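**Crabtree bead loom, table model**
Stock code 1726

The Crabtree is a beechwood table loom for weaving flat bands in glass seed beads. It suits bracelets, bookmarks, hatbands and narrow belts. The frame comes ready assembled and sits flat on a table or across the knees. A roller at each end takes up the spare warp, so a band can be a good deal longer than the loom itself.

We have stocked it for several years and it has changed very little. The current version has larger wing nuts than the old one, and the rollers now have a peg to tie the warp on to where there used to be a slot. 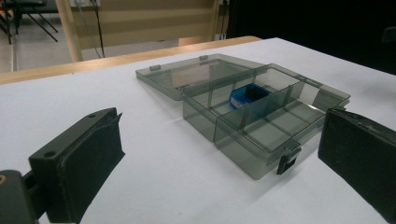

**Sandra Parsons**
Loom and bead buyer, Trakley

**What you get**

- one Crabtree loom with two springs fitted
- two long beading needles
- one reel of white nylon warp thread
- a printed sheet with three band patterns by Safta Ciobanu

Beads are sold separately. The patterns are drawn for size 11 beads, and the Tumon range is the one we used for our shop samples. A tub of Tumon size 11 holds 3000 beads in a single colour. The narrow bracelet on the sheet needs one tub of the background colour and a small amount of two others.

**Size and fittings**

The loom is 190 mm wide across the rollers and takes work up to 18 beads wide with the springs supplied. Wider springs can be ordered from us and fit in the same grooves. The wood is oiled and has no varnish. Wipe it with a dry cloth and keep it away from radiators, as the rollers can stiffen if the wood moves.

The wing nuts should be finger tight. If a roller slips under tension, take the nut off, check that the washer is lying flat, and put it back. Please don't use pliers.

**Setting up the warp**

You need one more warp thread than the number of beads across, so a band 12 beads wide needs 13 threads. We add an extra thread at each side for belts, where the edges get more wear. Cut all the threads together, knot them at one end and hook the knot over the peg. Lay one thread in each gap of the spring, then carry them across to the other roller and wind on until they are firm. They should give slightly when pressed with a fingertip. Warp that is too tight makes the finished band curl.

Leave a hand's length of bare thread before the first row. You will want it for finishing.

**Choosing beads**

Cylinder beads give the flattest result. Round seed beads vary more in width, and a few very fat or thin ones in each row will pull the edge out of line, so pick through them before you start. Matt colours are easier to read against white thread. Dyed and galvanised finishes can rub off with wear and are better kept for bookmarks.

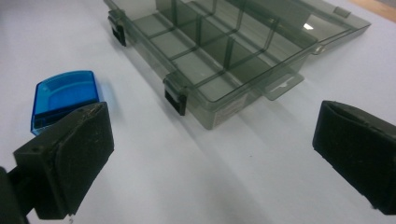 **Can I cut the band off the loom before I have finished the ends?**

It is safer to weave the ends first. Work several rows of plain thread across the warp at both ends, going over and under as in cloth, and knot the weft. Then unwind the rollers and cut the warp, leaving enough to knot in pairs or fold behind.

**Spares**

Springs, wing nuts, washers and rollers are all available singly. Older looms with slotted rollers take the same springs and nuts, but the pegged rollers will not fit them. For a slotted roller, ask for the Dranow pattern, which we keep in small numbers.

Replacement pattern sheets are free with any bead order. Please add a note at checkout.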